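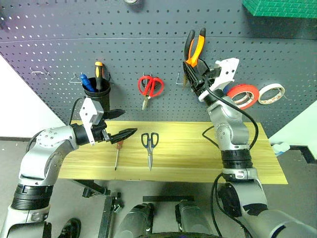 Kornél Oláh thinks the sourdough crock is too cold overnight and that I should stop blaming the flour. He left that under the last entry, along with a question about whether the Gremevo rye was the same bag as in April. It was not. The April bag ran out and this one is a finer grind.

Workshop > Bread bench > Notebook

2020-08-18

Starter fed at 7 with 100 g rye, 100 g water. Doubled by noon, sour smell, a little acetone on top. Stirred it down and used it anyway.

Dough: 500 g Wodach bread flour, 11 g salt, 100 g starter, water held back to 340 g. Added another 20 g after the rest when it still felt stiff. Four folds, half an hour apart. I forgot the timer on the third one, so that gap ran long.

Kornél's point about the cold is fair. The shelf by the back wall drops a lot at night and I have been reading the thermometer in the afternoon only. Moved the crock next to the water heater. Will write down the morning reading from now on.

Baked in the Szűcs pot, lid on for 25 minutes, then off for 20. Bottom crust too dark again — same spot as last time, left of center. Put a second tray on the lower rack next bake. Crumb tight near the base, better toward the top. Weight out of the oven was 87 g under the dough weight, less loss than I expected with that crust.

Taste is fine. More salt than I like with butter, good with soup.

To do:
- order rye, coarse if Trismont has it
- scrub the pot, the old flour has burned on
- try the same dough with a night in the fridge and no other changes
- Kornél to bring back the long knife

Recent entries
Rye starter, second week
Oven shelf temperatures
Flour order and storage
Scale check

This site uses cookies to remember your settings. Accept | Manage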